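Favura Cardboard Desk Organizer: the best $11 on my desk

Posted Thursday, March 27, 2025

I have bought a lot of desk organizers over the years. Mesh ones, bamboo ones, a heavy acrylic thing from Dramport that cost more than my lamp and scratched if you looked at it. So I did not expect to be this happy about a cardboard box with dividers in it, but I am, and I've been pestering everyone at the office to get one. 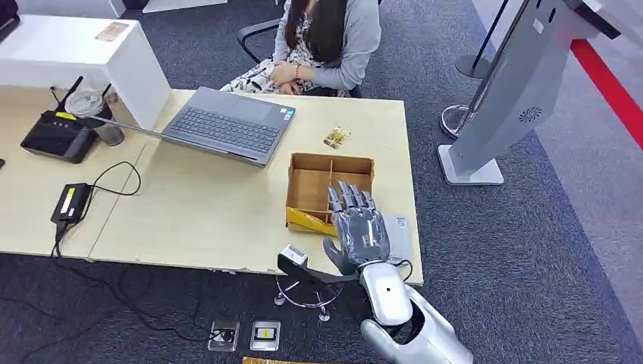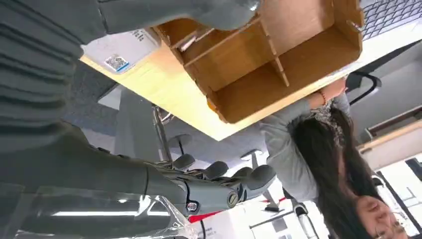
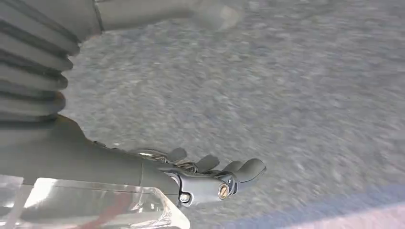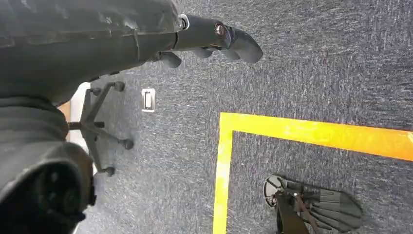 First two: the divider box on the office desk. Last two: the floor at the office.

What you get is an open box in plain corrugated cardboard, with thinner cardboard partitions that make a grid. It's shallow, so you can see what's in every compartment without digging, and that is the whole appeal for me. My old organizers were all tall cups and deep drawers, and things went to the bottom of them and stayed there (I found a key to my last apartment in one). With the Favura I look down and there's the stapler refill, there are the binder clips, there's the lip balm I would have sworn I lost.

It comes flat. Putting it together took me one cup of coffee, and most of that was the partitions, which slot into each other halfway down. Fold the outer box first and leave the partitions for last. I did it the other way around and had to start over. The instructions are one small drawing, and it could stand to be bigger.

I've had mine for 7 weeks now. It holds pens laid flat across two cells if you pull out one partition, USB sticks, sticky notes, charging cables in loose coils, tea bags, a roll of tape. I weighed it full on the mailroom scale out of curiosity and it came to 623 grams, and I can still pick it up by one end and move it when I need the space for paperwork. The bottom hasn't sagged at all!

It's great on a shared desk too. We have two desks pushed together in our corner, with a laptop, the router and whatever everyone is snacking on, and a low box fits in with all of that in a way a big plastic tower never did. It doesn't block anyone's view and it doesn't rattle. The color goes with the light wood better than I would have guessed.

Now the things I'd change. It's cardboard, so the cut edges are going to get a bit ragged. You can see torn-looking cardboard along one edge in the second photo. It doesn't bother me, but if you want something crisp and pretty for a video background, look elsewhere. A strip of paper tape along the rim would tidy it up nicely, and I keep meaning to do that.

Keep drinks away from it. I set a sweating iced coffee down in the corner cell on the second day, just to have it off the desk, and that corner has had a soft spot ever since. My fault entirely, but a coated base would be a nice upgrade and I'd happily pay another couple of dollars for it.

The cells are also a little narrow for chunky markers. Mine go in standing up and then lean. The Lerovness version has wider compartments, and a friend who draws a lot swears by hers, though it's a good deal longer and would hang over the end of my shelf at home.

I also tried the Tang drawer insert last year, also cardboard, and returned it. The partitions were glued, so you got the layout you got. Being able to pull a divider and put it back on a whim is the feature I'd miss most if I had to go back, and I've rearranged mine more often than I'd like to admit.

They sell a pack of 2 and I've just ordered it. One is for the kitchen drawer where the batteries and birthday candles live, and the other is for seed packets, which are currently in a shoebox in no order at all.

Assembly: easy, once you do it in the right order
Sturdiness: better than it looks
Looks: plain, and I like plain
Would I buy it again: already did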